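Notebook, Thursday open afternoon, hand-held grippers
April 13, 2023

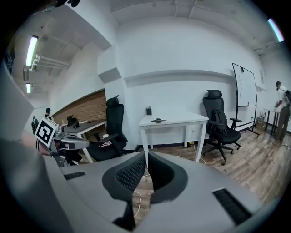
Both hand-helds up, seen from the wrist camera of one of them. Desk and brick wall to the left, whiteboard to the right.

Writing this up the same evening while I can still read my own handwriting. Visitors were the Cullgate people (warehouse side, four of them), two from Narton who had said they might come and then did, and a retired neighbour of Angus's who asked the best questions of the day and ate most of the shortbread.

Plan was: talk for ten minutes, show the pair of hand-held grippers, let the visitors have a go, replay something on the arm, tea. What we did was: talk for twenty-five minutes, look for an adaptor, show the pair, have tea, let the visitors have a go, replay something on the arm with most of the visitors looking at their phones for train times.

Set-up

Started the recorder at ten to two. Left unit tracked straight away. Right unit wanted a restart, then another, then behaved perfectly as soon as Stelios walked over to see what was wrong with it. I have written "Stelios walks over" in the checklist as step 6.

Marker tracking on the left unit dropped out whenever somebody held it tilted well away from the other one. We know this. I said "keep them roughly facing each other" to every visitor and every visitor nodded and then waved it at the ceiling. A bit of tape on the floor to stand on might help. A sterner voice might help too, but we only have mine.

Cables. The white ones still run across the floor under the white table and out to where you stand with the grippers. One Narton visitor stepped over them with great ceremony each time, like a horse. Before the next visit they go along the wall or under a proper cover. Angus has been saying this since November and would like it noted that he has been saying this since November. Noted.

The talk

Angus did the introduction. He had 80 slides, which he described as "a short deck". Stelios took the clicker off him at the history of parallel jaws. The part that landed was the simplest one: person does the job with the tool in their hand, tool records what it saw and how far the fingers opened, arm learns from the recordings. Could have said that in the doorway and gone straight to the table.

Cullgate wanted to know how many demonstrations we had. I said 737 in total and 592 that passed the checks. Somebody asked what happened to the other 145 and I said they were mostly me. This got a laugh, which it shouldn't have, as it's the plain truth. The bulk of them are from the first fortnight, when I was letting go of things before the fingers had closed and then looking surprised.

Visitors having a go

Task was the usual one: pick up the small item with the right, pass to the left, put down on the other side of the table. Six people tried it, 20-odd minutes.

The curved pads with the mesh got a lot of poking. Everyone squeezes them. Everyone then asks if they are meant to be squeezed. The older of the Narton pair thought they would clog with dust in a real packing hall and he is very likely right. I told him we rinse them. We have rinsed them once.

Grip on smooth round things is good. Grip on anything flat is still poor, as the pads curve away from each other at the tips and there is only a narrow gap to get an edge into. One of the Cullgate women tried to lift a single sheet of paper and spent four minutes on it in complete silence. She got it in the end by crumpling a corner. I've kept the recording. It's the most honest data we have.

Angus's neighbour asked why the thing needs a person at all if it's going to be a robot. Then she asked why it needs a robot if a person is that quick. Stelios said both were very good questions and went to put the kettle on.

Weight: three people put the unit down before the end and shook out their wrists. I've stopped noticing, which probably means I should see somebody. The housing could lose a fair bit behind the vents. Ask Baek whether the lighter shell is still on their list or whether it has gone to live with the other things on their list.

Replay on the arm

Ran the Hatunell policy from Tuesday, no changes. Ten tries at the handover task, seven good. Two misses were the item rolling. The other one I can't explain: arm came down in the right place, waited, went back up with nothing and carried out the rest of the handover beautifully, passing a great deal of air from one side to the other. Applause from Cullgate, who had assumed that was the rehearsal. I didn't correct them. I should have corrected them. Will put it in the follow-up email.

Run 137 is the one to look at if anyone wants to see it. My guess is that the finger width reading lagged and it believed it was already holding. Stelios thinks lighting. Stelios always thinks lighting, though to be fair he has three fluorescent tubes in the view to point at, and one of them sits right up by the curved edge of the picture where the lens is at its worst. Easy to test: same ten tries with that tube off. If he's right I'll buy him lunch and be unbearable about it in some other way.

Afterwards

Cullgate want a second visit with their own boxes. I said yes and then asked how big the boxes were, which is the wrong order. They're too big. We'll find something.

Narton took a leaflet each and left one of them on the desk.

To do
Cover or move the floor cables (me, before Angus sees this page)
Tape mark for standing spot
Ten tries with the right-hand tube off, log next to 137
Check width lag on both units against a ruler
Cut the slides to 12. Angus has offered 60
Email to Cullgate, including the bit about the air
Rinse the pads
More shortbread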